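Fendeck Reading Magnifier, 5-inch, lighted

Item 115. In stock.

The Fendeck is a hand-held magnifier for people who have trouble with small print. It suits readers with early macular changes, cataracts or ordinary age-related near vision loss. The lens is glass, 5 inches across, with a ring of LEDs set into the rim. The light has two settings – warm for newsprint and mail, cool for maps and medicine labels.

The handle is thick and slightly flattened, so it does not roll when you set it down. People with stiff fingers usually find a wide handle easier to hold than a thin one. Rest your forearm on the table while you read and let the fingers stay relaxed.

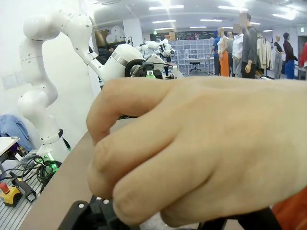
Fingers curled around a black handheld device at a table.

What's in the box: magnifier, Skastport soft case, charging cable, printed guide in 34-point type.

Charging and care

A full charge takes five hours. Clean the lens with the cloth in the case pocket. Do not use window cleaner or paper towels. Keep the lens out of direct sun when it is not in the case, as any magnifier can start a fire. The LEDs are rated for 2,000 hours and are not replaceable. 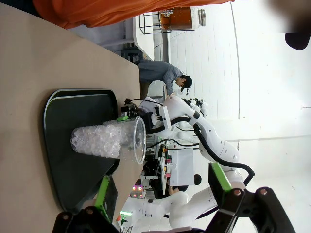 Low contrast is a separate problem from small print, and a magnifier will only help with part of it. Many people with cataracts can read large letters well but lose sight of things that are close in color to whatever is behind them. Clear cups are a common trouble spot. Ice in a clear plastic cup is easier to find on a dark green tray than on a pale tabletop, and a dark tray or placemat costs very little. The Ballance line of table mats comes in dark green and navy.

Choosing a strength

The Fendeck is sold in 2x and 3x. Higher power gives a smaller viewing area, so start with 2x unless an eye doctor has told you otherwise. A change in vision that comes on suddenly needs an exam before you buy any reading aid.

Returns

Unused magnifiers can be returned within 34 days to Londoño Low Vision Supply. For questions about strength, ask for Maximiliano Montoya at the order desk.

Page updated 1/5/24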